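Home Guides Downloads Help

Curkeo Household Planner: User Guide
Section 4. Setting up irregular bills
Reading time: 8 minutes
Last revised 2022-05-31

This section covers bills that don't come every month: car insurance, the TV licence, boiler service, school trips, vet's fees, birthdays. Curkeo puts money by for these in pots. You should have finished Section 3 (regular income and monthly bills) before you start. If the Overview sheet still shows a red bar at the top, go back and complete Section 3.

You will need your bank statements for the past year, or access to them online, and any renewal letters you have kept. Set aside an evening for it. You can stop after any numbered step and pick up again later, provided you save first.

4.1 How the codes work

Every line in the planner has a code. The first digit tells the planner which group the line belongs to.

100 codes – regular monthly bills (already entered in Section 3)
200 codes – everyday spending, such as food and fuel
400 codes – irregular bills

There are no 300 codes. They were used for loans in an earlier edition and have been retired. If you are bringing over an old planner, see Section 9 before you go any further.

Code 400 itself is the total line for all your pots. Don't type anything into it. Your first pot is 401, the next is 402, and so on down the sheet. It doesn't matter what order the pots are in.

4.2 Listing your irregular bills

1. Open the Pots sheet. The first time you open it you will see the headings and one blank row.

2. Go through your statements month by month and write down every payment that isn't monthly. Do this on paper. It is quicker than switching between windows, and you will probably cross several of them out.

3. Next to each payment write the month it left your account and the amount.

4. Join together anything that belongs together. The MOT, road tax and a set of tyres can all go in one pot called Car. Keep insurance separate if you pay it in one go.

5. Cross out anything that won't happen again.

6. Check for bills that come less than once a year. These won't be on the past year's statements. Passports and chimney sweeping are the ones most often missed.

Note: Annual subscriptions taken through a phone or tablet may appear on your statement under the name of the shop and not the service. Look in the subscription settings on the device if you can't place a payment.

4.3 Creating a pot

1. On the Pots sheet, click the blank row under the last pot.

2. Type a name in the Name column. Keep it short, as long names are shortened on the printed page.

3. Press Tab. The code fills itself in.

4. In the Amount column, type what you expect the next bill to be. Use the amount on last year's bill if you have no better figure. Don't type a pound sign or a comma.

5. In the Due column, choose the month.

6. In the Already saved column, type what you have put by for this bill. If there is nothing, type 0. Don't leave it blank.

7. Press Enter. The Set aside column now shows how much to save each month.

The planner takes the amount, takes off what you have already saved, and divides the rest by the number of months left before the bill is due. For a bill of £400 due in four months with nothing saved, Set aside will read 100. If you had already saved £200 towards it, it would read 50.

Caution: Once the bill is paid you must reset the pot (see 4.6). If you don't, the planner carries on as though the money is still there, and your totals on the Overview sheet will be too high.

4.4 When the first months don't add up

It is quite usual for the Set aside total to be more than you can afford when you first set up the planner. You are catching up on bills that are already partway through their year. The total will come down as each pot passes its first due date, and from then on each bill is spread over a full twelve months.

Until then you have a choice of two settings, both found under Options on the Pots sheet.

Strict – every pot is filled by its due month. This is the setting the planner starts with.

Gradual – you enter the most you can put by each month, and the planner fills the pots in date order. Any pot it can't fill in time is marked with an S for shortfall. You will need to find the rest of that bill from somewhere else.

To change to Gradual:

1. Click Options, then Filling.

2. Choose Gradual.

3. Type your monthly limit in the box and press Enter.

4. Look down the sheet for any S marks and make a note of the months. 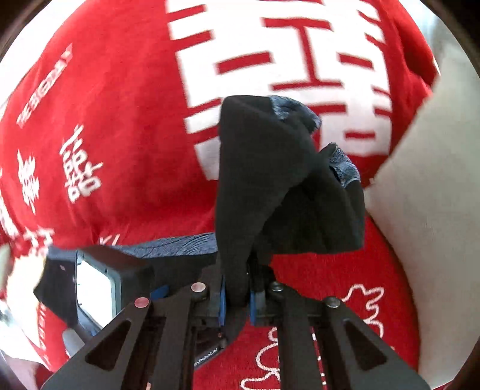

One reader in Rulteddale wrote in to say that she ran the Gradual setting for a whole year and wished she had put the small pots in last, as the sheet was so long by then that she stopped looking at the S marks. She now keeps one pot called Odds and ends for anything under £20 and says her sheet fits on a single page.

A combined pot of that kind works well as long as nothing in it has a fixed date that matters. Give it the due month of the earliest item. Leave insurance, tax and anything else with a penalty for late payment in pots of their own.

You can go back to Strict at any time. Your monthly limit is kept, but the planner ignores it.

4.5 Where to keep the money

Curkeo doesn't hold or move money. It only tells you how much should be in each pot. Most people use a single savings account for all of them and let the planner keep track of whose share is whose.

1. Set up a standing order from your current account to your savings account for the figure on line 400. Date it for the day after you are paid.

2. On the Accounts sheet, type the name of the savings account next to Pots held in.

3. Once a month, type the balance of that account in the Balance box.

4. Compare it with the Pots total underneath. The two should match.

If the balance is higher than the total, you have had interest or you have saved more than you needed to. You can add the extra to any pot by changing its Already saved figure. If the balance is lower, check that the standing order went out and that you haven't paid a bill without resetting the pot.

Note: Some savings accounts limit how often you can take money out. Check this before you choose one, particularly if you have several bills in the same month.

If you use the Flunar import tool, the balance is filled in for you when you open the planner. Flunar is sold separately and has its own guide. The import works on the Accounts sheet only and doesn't change your pots.

4.6 Paying a bill and resetting the pot

1. Move the money from savings to your current account.

2. Pay the bill.

3. On the Pots sheet, click the row for that pot, then click Paid.

4. Type the amount you paid. This may differ from the amount you expected.

5. Choose one of the following:
Same again – the due month moves on by a year and the new amount is copied in.
Change – you can type a different amount or month.
Close – the pot is moved to the Closed sheet.

6. Save the planner.

If the bill was less than you had saved, the difference stays in the pot and counts towards next year. If it was more, the planner shows the missing amount in brackets. It will clear once you have topped up the account and typed the amount into Already saved.

Caution: Don't delete a row to get rid of a pot. Deleting a row breaks the total on line 400, and Undo won't always bring it back. Use Close.

4.7 Printing the pots page

The Pots sheet prints on A4, upright. There are two layouts, Standard and Kawaguchi. Standard is a plain list in code order. Kawaguchi groups the pots by month and leaves a ruled column on the right for ticking off by hand, which some people prefer to have on the fridge or inside a cupboard door.

1. Click Print, then Layout.

2. Choose the layout you want.

3. Untick Show balances if the page will be on display.

4. Click Preview. Make sure that no pot has been pushed on to a second sheet by itself.

5. Print.

The layout prints in black only. Shading is switched off to save ink and can be turned back on under Layout.

4.8 Problems

The code column is blank. You pressed Enter instead of Tab after the name. Click the name again and press Tab.

Set aside shows a minus figure. You have more in the pot than the bill needs. Lower the Already saved figure and put the rest into another pot.

Set aside shows the full amount. The due month is next month, or you have chosen a month that has already gone. A pot set to June when you are already in June is treated as due now.

Line 400 shows an error. A row has been deleted. Close the planner without saving and open it again. If the error is still there, use your last backup (Section 8).

Pot 404 is missing. In the first edition this code was skipped by mistake, so the list ran from 403 to 405. It does no harm. The current edition numbers the pots correctly, but it won't renumber old ones.

Two pots have the same code. This happens when a row is copied and pasted. Clear the name in the second row, type it again and press Tab.

Continue to Section 5, Sharing the planner with another person. Leave any shortfall marks as they are for now, as a second income entered there may clear them.

Curkeo Household Planner User Guide. Copyright Curkeo 2022. Contact us Terms Privacy Back to top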